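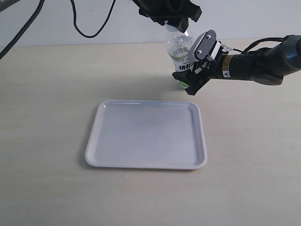 Food Service Basics, Unit 7: Setting a Cold Buffet
Prendergast Evening Program, Stistusside campus
Handout to keep. Bring it to the kitchen session.

Last time we got as far as the menu for the garden lunch, and a couple of you asked why I kept steering you away from the hot dishes. Here comes the answer, and I've been looking forward to this unit since May! A cold buffet is my favorite thing to teach because so much of it happens before anybody cooks.

Start with the table, then the food

Draw the table first. I mean on paper, with the doors and the walls marked. Decide where guests will come in and which way they'll walk, then put the plates at that end. Forks and napkins go at the far end, so people aren't juggling them while they reach for the potato salad. (Every textbook says this and half the buffets I go to still have the forks next to the plates.)

If you can pull the table away from the wall, do it. Two lines move much faster than one, and you can refill from either side. You will need matching dishes on both sides, though, so check what you own before you promise anything.

Order of dishes

Bread and filling salads come early. Meat, fish and anything expensive come later, when the plates already have something on them. Sauces sit right beside the dish they belong to, each with its own spoon. Desserts get a separate table if there is room, or go out after the main dishes are cleared.

The Wirnell lunch menu, as we planned it in class:
Rye rolls and butter
Green bean salad with mustard dressing
Potato salad, no egg
Cold roast chicken, sliced
Poached salmon with cucumber
Herb sauce, horseradish sauce
Berry tart

Look at how much of that can be made the day before. The beans can be cooked and chilled, the dressing can sit in a jar, the chicken can be roasted. Keep the beans and the dressing apart until the last hour or they go a sad army green.

Portions

People take less of each thing when there are more things to take. With one salad on the table, plan on a good cupful each. With 3 salads, about 200 grams per guest for all of them together is plenty. Beginners nearly always plan each dish as if it were the only one, and then there's potato salad for a week. Write your totals in the margin of the menu and we'll compare them in class - I love this part, because no two people ever get the same answer and most of the answers are workable.

Keeping it cold

Cold food should stay at 40 F or below until it goes out. Put out small amounts and swap the whole dish when it runs low. Don't scrape fresh salad on top of the old. Salad that has been sitting out is now the oldest food on the table, and you don't want it hiding at the bottom of the bowl. Two hours at room temperature is the limit, one hour if it's a hot day outside (over 90 F). Write the time each dish went out on a strip of tape and stick it under the rim.

Serving dishes chilled in the fridge beforehand help a lot. Shallow ones cool faster than deep ones, and so does the food in them.

Making it look good

Height is the quickest trick. Turn a sturdy box upside down, cover it with a cloth, and set the bread on top. Keep tall things at the back if the table is against a wall, in the middle if it isn't. Leave some bare space between dishes so guests have somewhere to rest a plate. And go easy on the garnish! One good handful of dill on the salmon beats parsley on everything.

Before the kitchen session

Draw your table plan for the Ritano room, with arrows for the line.
Work out portions for the Wirnell menu.
Read the chapter on sauces, at least as far as the emulsions.
Bring an apron, a probe thermometer if you have one, and a roll of tape.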